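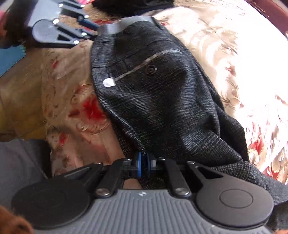

Hand-held gripper with black link arms and silver pivot screws

The Pavmont hitch is a friction hitch used to fix a light cord to a thicker rope or a smooth pole. It was first written up in October by Ashraful Dewan, a rigger from Disham, and is also called the Bamgate wrap.

The cord is passed around the pole in 8 turns, each laid tight against the last, and the end is tucked back under the first three. A tail of some 30 mm is left. The hitch holds a pull along the pole in one direction only — for loads from both sides the Navaratnam hitch is preferred. It tends to slip in new nylon cord.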